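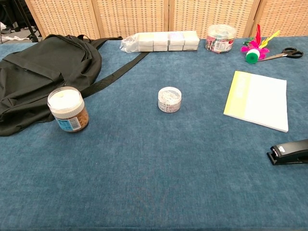
search this site Search

Press release, 17 March 2022

Derano opens packing table for small household goods at Vusgate

Derano will open a free packing table at its Vusgate shop in May. Visitors can bring a backpack and the small things they carry every day, and learn to put them in order.

The table has a felt cover, so that jars, paper clips and little boxes do not slide or make noise. Each session has 37 places and takes 2 hours.

"Many people own a good bag and still they search in it every morning," said Eun-seong Shin, who prepared the programme. "We ask them to lay everything on the cloth first. Small items go in a clear pot with a lid. The heavy jar goes in last, near the back."

Last year 1,146 customers answered a Derano survey on storage at home. Of these, 320 wrote that small office supplies were the most difficult thing to keep together.

Clotilde Royer, manager of the shop, will lead the first session. Places can be reserved at the counter. Bags of any size are welcome, but please do not bring glass.

Press contact: Clotilde Royer, Derano, Vusgate
© Derano 2022. All rights reserved. Back to top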